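Edley Community Hall – Kiosk Update

1/8 The Edley kiosk will reopen in July with a revised counter display. This thread sets out the new arrangements for visitors and for those serving.

2/8 The counter now uses a clear tiered riser. Items placed flat on the table were difficult to see from the back of the queue, and several regular visitors had asked for a change.

3/8 The play food from the children's corner is being sorted at the same time. Each set is to be kept together in a clear bag, so that it can be checked without being opened.

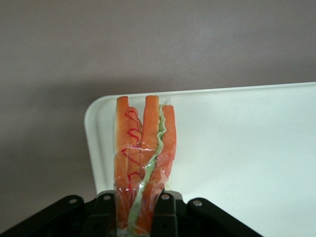
Bagged play food: orange pieces with a wavy green strip and a red zigzag.

4/8 Play food must not be placed on the kiosk riser at any time. Younger visitors may reasonably expect anything on the riser to be edible. Bagged sets should be returned to Tayla Kingi at the hall desk.

5/8 On the riser itself, chocolate bars belong on the upper tiers and larger boxes on the lowest. Brand names should face the customer wherever the shelf allows – staff are asked to turn items as they restock. 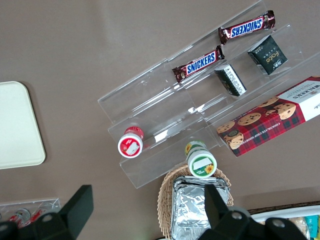
Snickers bars and a box of Walkers chocolate chip shortbread on the clear riser.

6/8 Visitors with food allergies are welcome to read the packaging before buying. Please ask at the counter and the item will be handed to you. Shortbread is sold by the box only.

7/8 The shelves mark easily. They should be wiped with a soft damp cloth at closing and left to dry before stock is replaced. Abrasive pads are not to be used.

8/8 Questions about stock should be addressed to Silvan Ortner in Room 506. Suggestions for new items may be left in the box beside the main door and will be read before the kiosk reopens.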